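Home Care > Laundry and Linens > Washing, Drying, Stain Removal

Cotton dish towels stop absorbing after a few months

skolta_kitchen
I do the linens for a small café kitchen and for my own house, same detergent and same machine type in both places. The café set is cotton dish towels, washed daily. By the third month water beads on them and they push it across the counter. The house set is the same age and still works. Wash is 140 F, normal cycle, liquid detergent at the line on the cap, softener in the rinse, tumble dry on high. Water is municipal, on the hard side. I would like to know which of those variables to change first.

ebise_m
Softener. Remove it and change nothing else for ten washes. Liquid softener deposits cationic surfactants on the fiber with the fatty end facing out. The softness you feel is a coating, and the coating repels water. Daily washing means daily deposition, so the café set gets there sooner. The house set will follow.

Dryer sheets do the same thing by a different route. If you use those, remove them too.

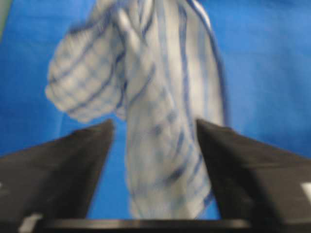
The second item on my list would be dose. The line on the cap is set for a full load with moderate soil. Most people fill the drum halfway and still use the line. Excess detergent that does not rinse out holds soil and stiffens the fabric. Cut it to two thirds and see whether the rinse water is clear.

jfeng
Agree on softener, disagree on dose. The original post says hard water. In hard water part of the detergent is consumed by calcium and magnesium before it does any cleaning. Cutting the dose there leaves you with underdosed loads, and cooking oil stays in the cotton. Retained oil is as good a water repellent as softener. A café towel picks up far more oil than a house towel, which fits the difference between the two sets better than wash frequency does.

ebise_m
A modern liquid has builders or chelants in it to handle moderate hardness. I have seen more towels ruined by excess than by shortage.

jfeng
Some liquids do, in small amounts. Powders carry more. I would move the café set to powder at full dose and keep the temperature where it is. "Full dose" means the dose for hard water on the box, which is a separate column most people skip.

letay.a
Test before you change anything. Lay a dry towel flat, put one drop of room temperature water on it from an inch up, and time it until the shine disappears. New cotton with the mill finish washed out should take the drop in a second or two. If it sits for more than five seconds you have a coating of one kind or another. Do three spots per towel. Hems and folded-over edges read slow because of the stitching, so stay away from them.

To tell oil from softener, soak one towel in hot water with dish liquid for an hour, rinse, air dry, and repeat the drop. A large improvement points to oil. Softener comes off more slowly and usually needs several hot washes.

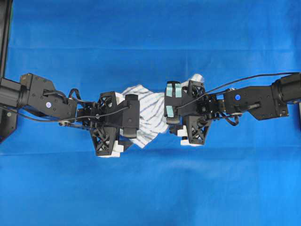 Does vinegar in the rinse remove softener buildup?
Vinegar mostly dissolves mineral scale, so it will help a towel that is stiff from hard water and do very little for one coated with softener or oil. For those you need detergent and heat.

sosina_w
Adding to Letay's post: vinegar in every rinse is also not great for the rubber parts of some machines. Check the manual. And never in the same cycle as chlorine bleach.

skolta_kitchen
Ran the drop test Sunday. Café towels, three spots each, all over ten seconds. House towels, two to four. Soaked one café towel with dish liquid per the instructions and it came down to four. So oil is at least a large part of it. I have stopped the softener on both sets in any case.

jfeng
Four seconds after one soak is a clear result. Powder, hard water dose, hottest setting the care label allows.

abrehet
Nobody has asked about weave. Flat weave, waffle and terry behave differently here. Waffle has more surface area and dries dishes well when clean, but the cells hold grease and need more mechanical action to release it. If the drum is packed tight, the fabric cannot move and the cells do not open. Load to three quarters at most. Flat weave forgives an overfilled drum, waffle does not.

It also matters what you buy next. I track ours in a notebook. The Sevon flat weave lasted 580 washes before the hems went. The Ayala waffle went 829, but it was washed in smaller loads, so I would not read that as a fair comparison.

ebise_m
Shrinkage should be mentioned for waffle. It pulls in a good deal over the first few hot washes, more in length than in width. Buy a size up.

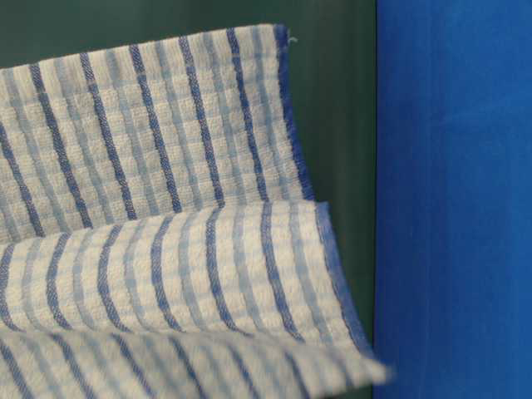
On striped or checked goods, uneven shrinkage shows as bowing because the lines no longer run square to the hem. It has no effect on absorbency. Pull the towel square by hand while damp and it will mostly stay that way if it dries flat or on a line.

sosina_w
Last variable is the dryer. High heat past the point of dryness makes cotton harsh, and harsh towels are why people start using softener in the first place. Take them out as soon as they are dry. If the machine has a moisture sensor, wipe the metal strips with a damp cloth, as softener residue coats those as well and the sensor misreads.

letay.a
Agreed. Also keep the café set separate from aprons if the aprons carry fryer oil. The oil redistributes.

skolta_kitchen
They were being washed together. Separated now.

Update after two weeks: powder at the hard water dose, no softener, aprons in their own load, drum at three quarters. Drop test on the café set is two to three seconds on most towels. Four towels did not respond and have gone to floor duty. The house set is unchanged on the old liquid at the old dose.

ebise_m
The house set had softener removed, so it should improve over the next several washes. I still think you could cut the liquid there.

jfeng
Try it on half the house set and keep the other half as is. Mark the hems with thread so they do not get mixed. Post the drop times.

skolta_kitchen
Will do. Marked the first batch with red thread this morning, reduced dose starts with the next load.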